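**Status:** restricted release, 30 Apr 2024

# Rokley Contact Faults

This set holds 400 episodes from the two-arm Rokley cell. In 14 of them, an arm pressed into the work surface before the force limit stopped it. The fault was traced to an incorrect tool length in the Vokero controller.
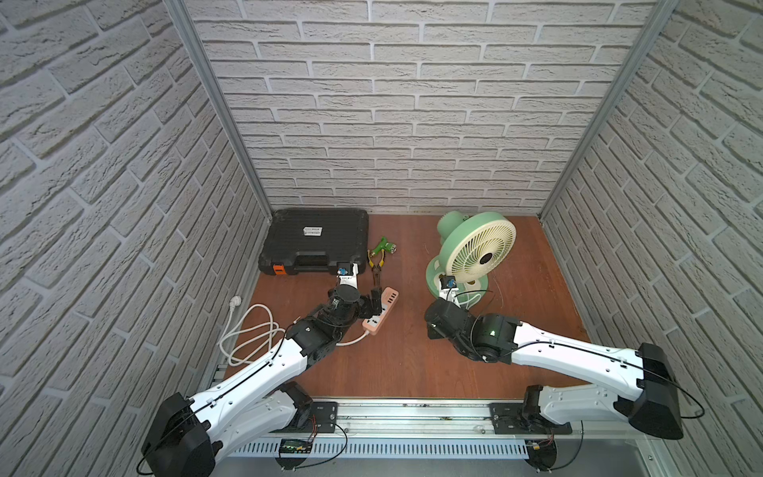
**May the affected episodes be used for training?**
They are released for fault detection only and must be excluded from policy training.

## Known issues

- Wrist force readings are missing from 2 episodes.
- Surface marks were not logged by date and cannot be matched to single faults.

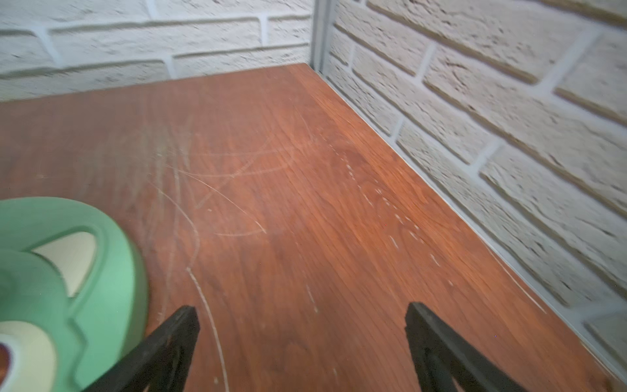
*Figure 2. Wrist view of the scratched work surface, gripper open.*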